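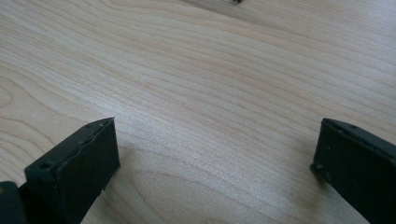
Raelene McPhee wrote back within the hour that she'd want to know which verse they were leaning on before she'd call it a teaching at all, and that the rest of us should probably wait for the same thing before piling in. She has a point, so I've added the verses and some background to my post.

Is it wrong to stop praying for something after years of no answer?
Posted in Prayer and Daily Faith

My small group is going through a study called Skivska. It's a workbook with a video each week, and most of it is fine. Week five says that if you have prayed for one thing for a long time and nothing has come, the problem is on your end. Either there's sin you haven't confessed, or you quit too soon. The verses given are James 4:3 and the parable of the widow and the judge in Luke 18. The leader's notes say to keep a log and count your prayers. The woman in the video got to 2,737 before her son came home, and she shows the notebook.

I have prayed for my brother for a very long time. He doesn't speak to our parents and he wants nothing to do with church. Last October I more or less stopped. I didn't decide to, I just noticed one Sunday that I hadn't in weeks. I still believe. I'm asking whether I did something wrong, and also whether anyone else finds the notebook strange. I said so in group and it got very quiet.

– Gindow

Raelene McPhee

Thanks for adding the verses. Now I can be properly annoyed.

James 4:3 is about people asking so they can spend what they get on their pleasures. Read from the start of the chapter and it's fights, quarrels, coveting. I don't see how you get from there to a sister praying for her brother. Whoever wrote week five took one line and put it to work on a job it wasn't hired for.

Luke 18 is better ground, and I'd still be careful. Luke says up front that Jesus told it so they would always pray and not lose heart. Fine, so don't lose heart. But the judge in that story neither feared God nor cared about people, and the widow had to wear him down. The argument runs from the lesser to the greater: if even that man finally gave in, how much more will God hear. If you come away thinking God has to be worn down, you've cast Him as the judge. A notebook with a running total comes pretty close to that, to my mind. Matthew 6:7 warns about thinking you'll be heard for your many words, and I notice it isn't on your list.

I don't doubt the woman loves her son, and I'm glad he's home. I do doubt the number did it. We don't get a video from the mother who got to 4,000 and is still waiting.

Then there's Paul. He asked three times for the thorn to be taken away (2 Corinthians 12), he was told no, and he stopped asking for that. I've never heard anyone say he had a hidden sin problem.

Did you do something wrong? I can't see into your October and neither can your leader. I'd ask whether you stopped because you'd handed it over or because it hurt. Those are different, and the second one isn't a crime. The Psalms have plenty of it. Psalm 88 ends in the dark and they left it in the book.

If you want to start again, say his name and leave it there. No log.

zonano_reader

I'm going to disagree with the above a little. My grandmother kept a prayer list and it blessed her, she was 70 when she started it. God honors effort. Maybe the study could have said it nicer but sometimes we don't want to hear the hard thing. Never give up!! Also have you tried fasting

Ezequiel Urquijo

I've led this same study, so I'll speak to the practical side and leave most of the Greek and the widow to Raelene.

Check the leader's guide again. In the edition I had, there were 2 pages of discussion questions for week five, and the one about unconfessed sin was marked optional. I skipped it. I have sat in rooms where that question got asked, and the people who answered were always the ones already carrying too much guilt. The ones who might have needed it looked at their phones.

I don't think a list is bad – I keep one, on the back of an old calendar, mostly so I don't forget people after I say "I'll pray for you" in a hallway. But I'm suspicious of any teaching that can't be wrong. If the answer comes, the method worked. If it doesn't, you didn't do enough of the method. My uncle used to sell water filters that way.

On the room going quiet: I wouldn't read that as everyone being against you. When I raised something like it, two people caught me in the parking lot afterward and said they'd been thinking the same for years. Go talk to your leader by yourself, before the next meeting if you can. Ask what they think happened with Paul. If they've got a good answer I'd like to hear it, so come back and post it.

As for your brother, you could ask one other person to pray for him while you're worn out. The men who carried their friend to the roof in Mark 2 took him together, four of them.

Gindow

Thank you, both of you. I looked and the question is marked optional in ours too. She read it out anyway. I'm going to call her this week. I'm not going to fast over it right now, but thanks for that as well.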